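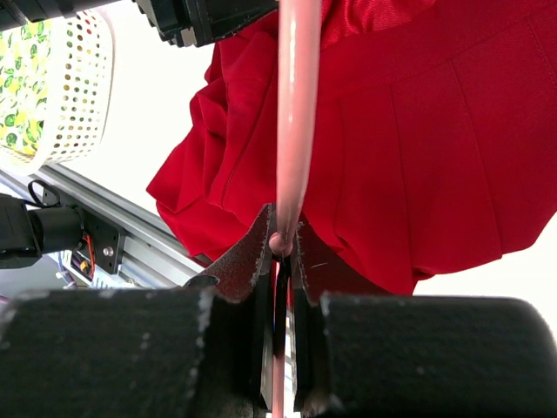 Mutiso 衣装保管サポート窓口 対応記録
受付番号:285
受付日:2019年8月15日
お客様:Gendora 舞台衣装室 ご担当者様
対象品:赤色プリーツ衣装(衣装台帳 81番)
使用備品:桃色プラスチック製ハンガー
保管設備:Dritora 可動式衣装ラック
区分:保管中の型崩れ、ひだの乱れ
状態:完了(11月に経過確認を予定)

お問い合わせ内容

平素より格別のお引き立てを賜り、厚く御礼申し上げます。お客様より下記のお申し出をいただきましたので、原文の趣旨に沿って記録いたします。

衣装室で保管している赤色プリーツ衣装について、ラックから取り出すたびに、スカート部分のひだの一部が斜めに流れた状態になっている。着用前にアイロンで整えているが、次に取り出すと再び同じ側が乱れている。生地の傷みが心配であり、原因と正しい掛け方を教えてほしい。また、ハンガーを木製のものに替える必要があるかについても回答を求める。

あわせて、保管環境について次のとおりご申告をいただいております。
・ラックは衣装室の奥に設置し、普段は不織布のカバーを掛けている。
・隣には丈の長い外套を掛けている。
・クリーニングから戻った衣装は、袋を外したうえで同じ日にラックへ戻している。
・直射日光は当たらない。除湿機は稽古のある日に限り運転している。

一次回答

お問い合わせをいただき、誠にありがとうございます。ひだの乱れが毎回同じ側に現れるとのことから、洗濯または仕上げの工程よりも、保管時の掛け方もしくは隣接する衣装との接触に要因がある可能性が高いと考えております。原因を確定するため、恐れ入りますが、次の事項をご確認くださいますようお願い申し上げます。

1. 衣装をラックに掛けたまま、正面から裾の高さをご覧いただき、左右に差があるかをお知らせください。
2. 対象品と両隣の衣装との間隔を、ハンガーのフックの位置でお測りください。
3. ハンガーの軸に、ひび、曲がり、ざらつきがないかをお調べください。軸の途中に丸い突起がある型の場合は、その周囲に生地や吊り紐が掛かっていないかも併せてご確認ください。
4. 吊り紐をご使用の場合は、左右の長さが揃っているかをお確かめください。
5. ひだの乱れがある箇所に、湿り気、てかり、色の変化がないかをご確認ください。

確認が終わるまでの間、アイロンによる仕上げはお控えください。乱れた折り目の上から熱を加えますと、本来の折り線と異なる位置に筋が残ることがあります。

お客様からのご回答

確認結果として、以下の内容をいただきました。

裾は、ラックの奥側が低くなっていた。両隣との間隔は外套側が45ミリで、反対側には十分な余裕がある。ハンガーの軸にひびや曲がりは認められない。吊り紐の片方が、軸の丸い突起に一度巻き付いた状態で掛かっていた。いつからこの状態であったかは不明である。ひだの部分に湿り気や変色はないが、外套に接していた面では折り目が寝ている。

なお、紐を突起に巻き付ける方法は、衣装が滑り落ちるのを防ぐ目的で、以前から衣装室内で行われていたとのことです。ほかの衣装についても同様の掛け方がされている可能性がある旨、補足をいただきました。

担当部署による検討

上記のご回答を踏まえ、保管相談担当にて検討を行いました。結果は次のとおりです。

(1)吊り紐の巻き付きについて
片方の紐を軸に巻き付けますと、その分だけ紐の有効な長さが短くなり、反対側が下がります。プリーツ衣装では、腰まわりの縫い目が傾くことで、ひだ全体が低い側へ引かれます。裾の片側が低いというご報告は、この状態と一致いたします。

(2)隣接衣装との間隔について
45ミリの間隔では、厚みのある外套がひだの側面を押すおそれがあります。Dritora の可動式ラックは、棚の移動時に衣装が揺れるため、静止時に接していない場合でも、移動のたびに擦れが生じることがあります。プリーツ衣装の両側には80ミリ以上の間隔を設けていただくよう、当窓口ではご案内しております。

(3)ハンガーの材質について
プラスチック製であること自体は、今回の事象の原因とは判断しておりません。軸にひびや曲がりがないとのことですので、引き続きご使用いただいて差し支えありません。木製ハンガーへの交換は必須ではございません。ただし、表面が滑らかなハンガーでは紐が横へ動きやすいため、滑り止めの処置をお勧めいたします。

(4)生地の状態について
変色、てかり、湿り気のいずれも認められないとのご報告から、折り目は寝ているものの、熱による固定には至っていないと推定いたします。この段階であれば、専門業者による再プリーツ加工を行わず、衣装室内での手当てにより改善する見込みがあります。なお、本件は現品をお預かりしての検査ではないため、生地の状態を保証するものではございません。

二次回答(対処手順)

下記の手順にて、ひだの整え直しと掛け直しをお願いいたします。作業は、手指の水分と油分をよく落としてから行ってください。

手順1 ラックからの取り出し
カバーを外し、隣の外套を先に別の場所へ移してください。対象品はハンガーの上部を持って静かに持ち上げ、スカート部分を引かないようにご注意ください。

手順2 吊り紐の解放
軸の突起に巻き付いている紐をほどき、ねじれを戻してください。紐に強い折れ癖がある場合は、指で軽く伸ばす程度にとどめてください。縫い付け部分にほつれがあるときは、作業を中断し、補修を優先してください。

手順3 腰まわりの水平の確認
衣装を掛け直し、腰まわりの縫い目が水平になるよう紐の位置を調整してください。見た目での判断が難しい場合は、床から裾までの高さを左右それぞれで測り、差がないことをご確認ください。

手順4 ひだの整列
上から下へ、折り線に沿って一山ずつ指で揃えてください。横方向に手を滑らせますと、整えた山が再び倒れます。裾まで揃えたのち、柔らかい綿布を細く裂いたものを腰下と裾寄りにゆるく巻き、ひだを保持してください。ゴムや粘着テープは使用しないでください。

手順5 静置
そのままの状態で一晩静置してください。蒸気を当てる必要が生じた場合は、生地から離して短時間にとどめ、完全に乾いてから綿布を外してください。品質表示で蒸気の使用が認められていない場合は、この処置は行わないでください。

手順6 ラックへの収納
両側に80ミリ以上の間隔を確保してください。外套など厚みのある衣装は、ラックの端へまとめて配置されることをお勧めいたします。ハンガーのフックの向きは、ほかの衣装と揃えてください。

滑り落ちの防止について

紐を巻き付けずに滑りを防ぐ方法として、肩の当たる部分に薄いフェルトを巻き、同色の糸で留める方法がございます。色移りを避けるため、フェルトは事前に白布で擦り、色が付かないことをお確かめください。市販品をご希望の場合は、Jonurmont のハンガー用滑り止め帯もご利用いただけます。接着剤を用いる製品は、経年により生地へ付着するおそれがあるため、本件の衣装にはお勧めしておりません。

お客様からの追加のご質問と回答

ご質問:保管中もひだを綿布で巻いたままにしてよいか。
ご回答:短期間であれば差し支えございません。長期の保管では、布の端の位置に跡が残ることがありますので、整ったことを確認した時点でお外しください。輸送の際には、再度巻いていただくことをお勧めいたします。

ご質問:たたんで箱に収める方が安全ではないか。
ご回答:吊るした状態で水平が保たれていれば、箱への移し替えは不要と考えております。保管場所の都合により箱をご使用になる場合は、ひだの方向に沿って縦に丸め、折り線を横切る折り目を作らないようにしてください。

ご質問:赤色の生地から隣の衣装への色移りが心配である。
ご回答:乾いた状態での接触のみで直ちに色が移る可能性は低いと考えられますが、湿度の高い時期には注意が必要です。淡色の衣装は隣に配置せず、除湿機は稽古の有無にかかわらず、湿度計の値に応じて運転してください。

ご質問:同じ掛け方をしているほかの衣装も、すべて直す必要があるか。
ご回答:吊り紐を巻き付けている衣装については、種類を問わず解放をお願いいたします。プリーツのあるもの、裾に重さのあるものを優先してください。

処置結果のご報告

お客様より、手順1から手順6までを実施した旨のご連絡をいただきました。腰まわりの縫い目は水平となり、裾の高さの左右差は解消したとのことです。外套に接していた側のひだについては、一晩の静置で大部分が戻ったものの、裾寄りにわずかな乱れが残ったため、綿布を巻いてもう一晩静置し、現在は着用に支障のない状態であるとのご報告でした。蒸気は使用していないとのことです。

隣の外套はラックの端へ移され、間隔についても当窓口のご案内どおり確保いただいております。滑り止めには、衣装室にあったフェルトを色移りの確認後に使用されたとのことです。

台帳への追記事項(お客様のご依頼により文案を提供)

台帳 81番 赤色プリーツ衣装
・吊り紐は軸の突起に巻き付けないこと。
・両隣との間隔は80ミリ以上とすること。
・収納時に腰まわりの縫い目の水平を確認すること。
・ひだの乱れを認めた場合は、アイロンを当てる前に衣装室の管理担当へ申し出ること。

窓口内の記録

本件は、掛け方および隣接衣装との間隔に起因する型崩れとして分類いたします。備品の不具合には該当せず、ハンガーの交換手配は行っておりません。ラックについても点検の手配は不要と判断いたしました。

11月に、ひだの状態と吊り紐の位置について、お客様へ経過をお伺いする予定です。それ以前に同様の乱れが生じた場合は、受付番号をお申し添えのうえ、本窓口までご連絡くださいますようお願い申し上げます。

Mutiso 衣装保管サポート窓口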